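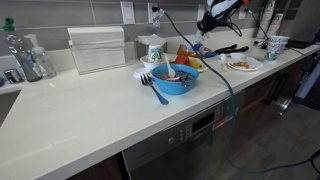
Paper towels and soap by the sink, food and tableware further along the counter.

PROLLUS ROLLS OUT SHARED LUNCH PROGRAM TO ALL ZESLOW SITES

For immediate release

Clegg – Prollus, the workplace meals company, said Friday it is taking its shared lunch program to every office in the Zeslow business park. Start date is March. Sign-up open now.

The program puts one hot meal a day in the staff kitchen of each participating office. No cafeteria, no delivery fee per person, no app to download. Food comes in bulk, gets set out on the counter, people help themselves between 11:45 a.m. and 1:30 p.m. Leftovers stay in the office fridge till end of day and are then composted or taken home.

A pilot ran in 3 offices over the fall and winter. In that time 2,708 meals were served. Most popular day was soup day. Least popular was the cold noodle menu, which has been dropped. Chili stays, by request, and there will be a meatless version every time it is on.

What is changing from the pilot

Portions. Pilot offices told us the trays ran out early on busy days, so the standard order now covers everyone signed up plus a small margin.

Labels. Every dish gets a card with the full ingredient list and allergens in bold. Pilot cards only had the main allergens and that was not good enough.

Delivery window. Was 11:00 to 12:00, now 11:00 to 11:30. Drivers will use the loading door on the Clegg side of the park, not the front lobby. Building managers have recieved the new door instructions.

Plates and cutlery. Offices can pick disposable or bring their own. Offices that bring their own get a lower weekly rate. Prollus will pick up and sort used disposables for offices that want it, but this has to be ordered ahead.

Cost

Employers pay a flat weekly fee based on headcount. Staff pay nothing on top. Smallest plan covers up to 25 people. Larger offices get a quote, usually by the next working day. No long contract – plans run month to month and can be paused over holidays with a week's notice.

The park has 174 companies on its tenant list, from two-desk startups to the big Nesari call center on the north side. Nesari has signed up for the daytime shift. An evening menu for the late shift is being worked on, no date yet.

Small tenants who share a kitchen can go in together on one plan. One company has to be named as the account holder and gets the bill. How they split it is up to them.

Kitchens

Offices need a clear stretch of counter, a working outlet for the warming trays, and a sink with soap and paper towels close by. A fridge is needed for salads and dairy. Prollus will come and look at the space before the first delivery, free of charge, and will say if something has to be moved or fixed. Offices with no kitchen at all can ask about the ground floor common room, which the park is opening for lunch use on a first come basis.

Wiping down after lunch is the office's job. Trays are collected by 3:00 p.m. and don't need to be washed, just scraped.

Menus

Posted every Friday for the week after, by email and on the notice board in the main lobby. Special diets – vegetarian, vegan, gluten free, no pork, low salt – need to be in by noon the day before. Fruit comes with every order. Drinks are not included for now, appart from a monthly juice day.

How to sign up

Forms are at the park front desk and on the Prollus website under "Zeslow." Offices that sign up before the end of the month get the first week free. Pilot offices do not need to sign up again, their plans carry over at the old rate until summer.

An open tasting will be held in the main lobby from 12:00 to 2:00 p.m. on the first Friday of the program. All tenants and their staff welcome, no ticket needed.

About Prollus

Prollus cooks and delivers shared meals for workplaces. Its kitchen is in Clegg, and all food for the Zeslow program is made there the same morning.

Press contact: Prollus press desk, weekdays 9:00 a.m. to 5:00 p.m. Menu samples and kitchen visits for media on request.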